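About Us

Hi, I'm Loretta Rosenthal, and Dikon is my little language school above the bakery on Skurkia Street. I teach Italian and Farsi to grown-ups who swear they're bad at languages. I was one of them! I failed high school French, dropped out of a night class in Spanish, and then at 35 I took a job at a shoe importer called Brodetti where half the phone calls came in Italian. You learn pretty fast when someone is yelling about a late shipment.

Siamak Farahani came along a couple of years after I opened. He was a student in my Tuesday group, and he kept correcting my handouts (politely, in green pen), so I asked him to start the Farsi side. Now he has more students than I do and I try to be a good sport about it.

We keep groups small - 12 people at most, and usually fewer once the weather gets nice. Beginners start with the stuff of an ordinary morning: telling time, getting dressed, asking where the other shoe went. Verbs come later, when you have something to say with them.
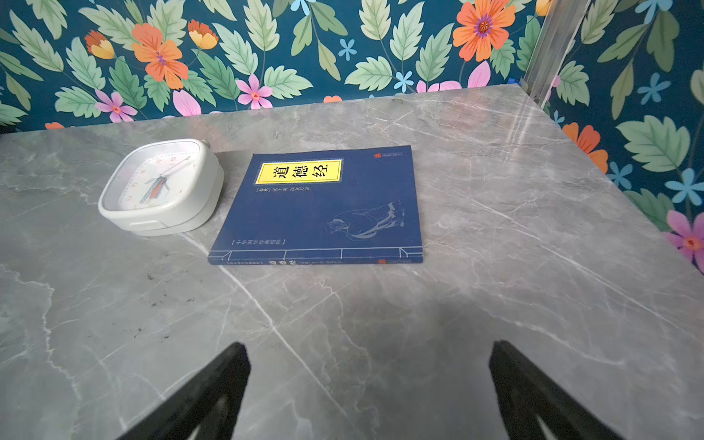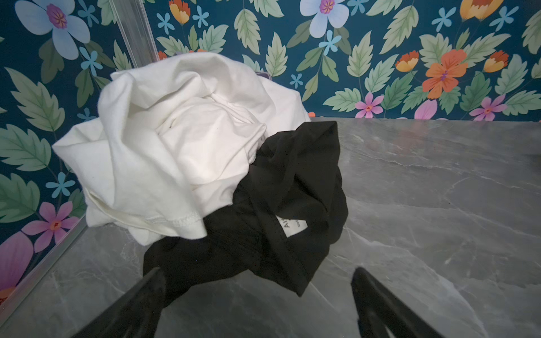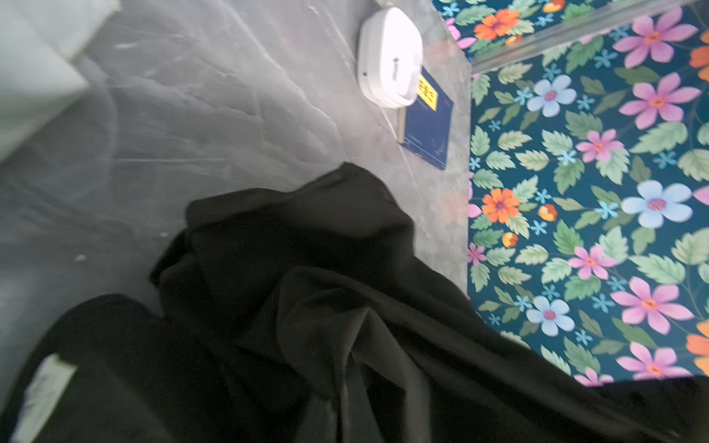

The textbook we use for Italian is one I put together myself, all 154 pages of it, and yes, I know about the typo in the chapter on trains. For Farsi, Siamak works from his own notes plus a stack of old Moradi readers, which have wonderful stories about a goat. You'll get to the alphabet in week one and it's much less scary than it looks.

New groups start every September, and you can join partway through if you've studied a bit before. Come sit in on 2 classes for free and see if you like us. The door is the blue one next to the bakery, the bell sticks, so push hard - and if you're early, get the sesame rolls.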